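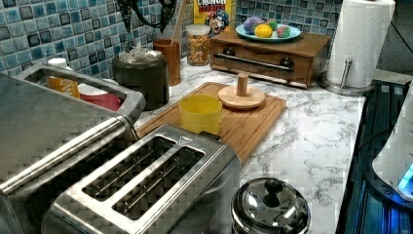 Pirihi kitchen wants a second arm, and the budget has room for most of one

4 min read

I spent a morning at the Pirihi test kitchen in Trenance this week with a notebook full of questions about money, and I came away with more pages on brackets, cables and service contracts than I ever planned to write. The short version is that Pirihi is going shopping! The team wants a second robot arm on the counter by July, the equipment line for it has been set at $33,000, and the first two quotes have landed on either side of that number.

Pirihi is a small outfit that works on kitchen help for people who can't easily lift, reach or grip. One arm does all of the work at the moment, and everyone has to book it. If somebody is running a long session with the mug and the cutting board, the person who wants to try a different gripper waits (or comes in at night, which I'm told happens a lot).

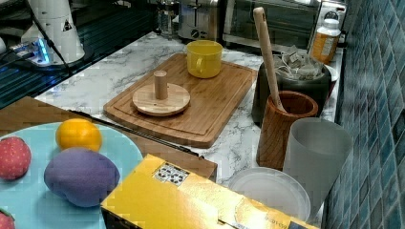

By Bronwyn Hapeta
Trenance

So, the quotes. Pralura came in under the line, with the arm, the controller and a basic gripper in one price. Comero came in over it, but the Comero figure includes five years of service and a spare gripper, and the Pralura one has service as an extra you pay for each year. I sat there trying to do the sums on the back of my notebook and got two different winners depending on whether I counted the spare. The team has had the same trouble, which made me feel better.

Delivery is the other headache. Pralura says 16 weeks from the signed order. Comero promises it faster, but only if Pirihi takes the model with the longer reach, and the longer reach needs a heavier mount. The counter is an ordinary kitchen counter and they'd like to keep it that way – toaster, toaster oven, mosaic tiles, all of it. A heavier mount means paying someone to reinforce the cabinets underneath, and that bill comes out of a different pot of money that is already looking thin.

I asked what gets forgotten in a budget like this and got an answer before I'd finished the question. Cables. Then fingertips for the gripper, which wear down, and then the time it takes to set everything up again after the counter has been rearranged. Last year's plan had nothing in it for any of those. This year's has a separate line for consumables, and the plates and play food for practice come out of it too (the cheapest things on the whole spreadsheet by a mile, and I was very taken with the toy eggplant).

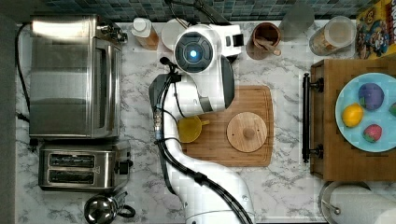

The gripper over the cutting board at Pirihi's Trenance kitchen.

There's also a fair bit of argument about whether the second arm should match the first. If it matches, the spare parts fit both and nobody has to learn new software. If it doesn't, they get to find out whether their methods carry over to another machine, and a few people on the team are very keen on that. I could hear both sides, and I changed my mind twice over one cup of tea.

Renting came up as well. Comero will lease an arm for a year with the option to buy, and the monthly cost looks friendly until you add the insurance. It's still on the table, mostly as a fallback if the mount work gets too expensive.

Both suppliers have been asked to requote with service, training and shipping broken out as separate lines. Pirihi wants those back before anyone signs, and the cabinet estimate is due in the same stretch. I've asked to see the new numbers when they arrive, and I'll post them here with the extras included.

Comments (4)

millrace_pete
Get the service contract. We skipped it on a packaging arm at work and paid for it later, twice over.

Odette
Does the 16 weeks include customs? Ours didn't and it was a nasty surprise.

Bronwyn Hapeta
Good question, Odette – I didn't ask! I'll find out and add it to the follow-up.

tangelo
I'd buy the matching one. Swapping a part from one machine to the other on a bad afternoon is worth a lot.

Contact the newsroom | Copyright Trenance local news, all rights reserved | Back to top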